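Inicio > Comunidad > Hogar y reformas > Preguntas
Publicado en: Juntas, humedades y otras alegrías domésticas
7 Jun 2026 -- por Garba Nwachukwu

¿Sellar o no sellar la junta entre dos paneles del lavadero?

Buenas. Compré en octubre un piso en Atness cuyo anterior dueño tenía, digamos, una relación muy personal con el bricolaje. En el lavadero forró una parte con paneles lisos de color gris claro y se quedó tan ancho. Entre panel y panel dejó una junta larga y negra que yo tomé al principio por un adorno. Mi suegro, que opina, la tomó por una chapuza.

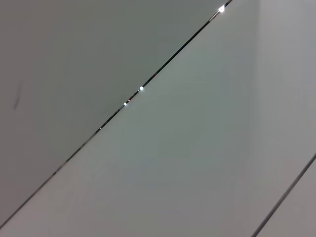

La junta en cuestión, con su panel gris.

El caso es que quiero saber si eso hay que rellenarlo. He leído de todo: que si silicona, que si sellador acrílico, que si un perfil de aluminio, que si no toque usted nada porque los paneles necesitan moverse. En la tienda Castier de mi barrio me atendieron dos personas distintas y me dieron dos respuestas distintas, las dos con una seguridad admirable. Salí con un tubo de cada cosa y 39 euros menos.

Datos que seguramente alguien va a pedir: el lavadero es interior, ventila a un patio, la secadora es de condensación y en invierno la humedad sube lo suyo. No he visto moho, pero tampoco he mirado con muchas ganas. El instalador que vino a darme presupuesto para desmontarlo todo y alicatar pidió 565 euros sin los azulejos, y me quedé mirándolo como se mira a un pariente que pide dinero.

Ah, y la encimera blanca va pegada a la pared con otra rendija, esta más fina. No sé si se trata igual o si es otra religión. Ahí sí que cae agua de vez en cuando, sobre todo los días que lavo algo a mano y me vengo arriba.
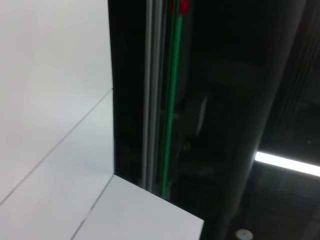

Mi idea, si nadie me la quita de la cabeza, es dejar los paneles como están y sellar solo lo de la encimera. Pero mi idea también fue comprar este piso, así que pido una segunda opinión. Si alguien ha usado el sellador Pludance, que me diga si se pone amarillo, porque el tubo jura que no y yo ya no me fío de los tubos.

Gracias de antemano.

Respuestas

Ebuka Bako
Yo separaría las dos cosas. La junta entre paneles, si está en zona seca y no se mete agua por detrás, puede quedarse abierta perfectamente. Muchos paneles se montan así adrede para que dilaten, y si la rellenas con algo rígido te saldrá una grieta al primer cambio de estación. Antes de decidir, pasa una linterna a lo largo y mira si huele a cerrado. Si huele, el problema está detrás y el sellador solo te lo va a esconder.

Lo de la encimera con la pared, sellado siempre. Silicona sanitaria neutra, con fungicida. El acrílico déjalo para los marcos de las puertas, que con agua encima dura dos telediarios. Lo haría en este orden:

1. Despeja la encimera entera, incluida la ropa pendiente de doblar. Sé que duele.

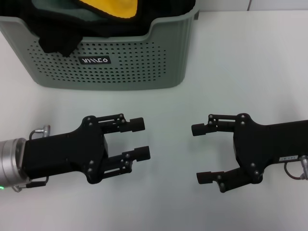
2. Quita con cúter y rascador cualquier resto de sellado viejo. Es la parte aburrida y es la que todo el mundo se salta.

3. Limpia con alcohol y espera 15 minutos. Si la rendija está húmeda por dentro, espera a mañana -- y si mañana sigue húmeda, vuelve a escribir, que entonces hablamos de otra cosa.

4. Cinta de carrocero a los dos lados, dejando unos milímetros libres.

5. Corta la boquilla en bisel, cordón continuo, sin pararte a contestar mensajes. Alisa con una espátula de goma o con el dedo mojado en agua jabonosa y retira la cinta enseguida, antes de que haga piel.

6. No mojes la zona hasta el día siguiente. Lo que ponga el tubo sobre secado rápido lo ha escrito alguien de ventas.

Del Pludance no te puedo decir, yo gasto el que haya. Y los 565 euros, guárdatelos.

esposito_reformas
Hola, en Esposito trabajamos zona centro y provincia, alicatados completos, presupuesto sin compromiso. Las juntas esas dan problemas SIEMPRE, lo mejor es quitar todo. Escríbenos por privado.

Lourdes_M
Al de arriba, qué sorpresa que lo mejor sea quitarlo todo.

Yo usé Pludance blanco en el baño y lleva casi 7 años puesto. Amarillo no está. Gris en una esquina sí, pero esa esquina no la seca nadie en mi casa y no voy a culpar al fabricante. Para los paneles, si lo que te molesta es verla tan negra, hay perfiles tapajuntas que entran a presión y se quitan si te arrepientes. Mide el ancho en varios puntos antes de comprar, que con un anterior dueño tan creativo yo no daría nada por recto.

Y devuelve el tubo acrílico si no lo has abierto. A mí me lo cambiaron por unas brocas sin pedirme ni el tique.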